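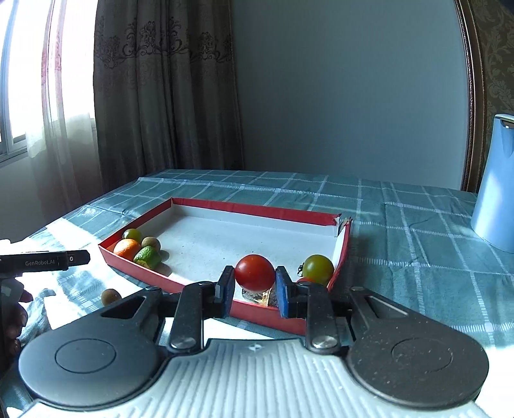

Notes from the Hevow open day, Feb 1, 2026

Typing this up on the train so excuse the state of it. Hevow is the lender that moved its whole loan book onto a new core system last year, and they let a small group of us (credit unions mostly, a couple of software people, me) into the operations center at Skomow for the day. Badge, lanyard, bad coffee, good pastries.

Started with the ledger. Old setup was three systems that talked to each other overnight, or didn't. Now one, called Zallia, built partly in house. Payments post as they come in. They showed a test customer making an early payoff and the interest recalculated before the presenter had finished his sentence. Nice. But a test customer is a test customer and I would have liked to see a messy one, say a joint loan with a missed payment and a change of address in the same week.

Data sharing next, which is what most of us came for. Applicant gives consent, Hevow pulls repayment history from other lenders, scores it, prices the loan. 55 fields per account at most, and 18 of those get used in the score. The rest are for fraud checks and for settling arguments with customers. Somebody asked what happens when two lenders report different balances for the same account. Answer: a person looks at it. How many people? Team of 13. They had 3065 mismatches in the first month after go-live, and it has dropped a lot, but no current number given. I asked twice.

Lunch. Long line. Talked to a woman from a credit union who is still running reports out of a spreadsheet and was feeling pretty gloomy by the sandwiches.

Afternoon was the MacRitchie room, which is where the risk people sit. Quieter, better chairs. Best session of the day for me. They re-run the whole book against bad scenarios every morning, used to be once a quarter. Rates up, house prices down, both at once. Takes up to 13 minutes. The treasury desk sees the same numbers as finance, same screen, and the head of the desk said the monthly meeting where they argued over whose figure was right has been canceled for good. Believable, going by the faces.

Less convinced by the pricing part. Tailored rates sound great if you have a clean record. What about someone with hardly any record at all? They said thin files go to a standard rate, same as before, and can be reviewed after a year of payments. Fine, but the leaflet makes it sound like everbody gets a better deal. Also no clear answer on how a customer corrects a mistake that another lender sent over. There's a form. It goes to the other lender. Then you wait.

Security bit was rushed, we were running late by then. Consent can be withdrawn in the app, two taps. Data already used in a decision is kept, data not used is deleted. Would like that in writing and was told it's coming.

Things to chase: current mismatch number, the written version of teh deletion rule, cost. No one would talk about cost at all.

They're doing another one in March, same place, with more time on the reporting side. Book early if you want the risk session, the room is tiny. Parking is round the back, don't use the front lot, two people got ticketed.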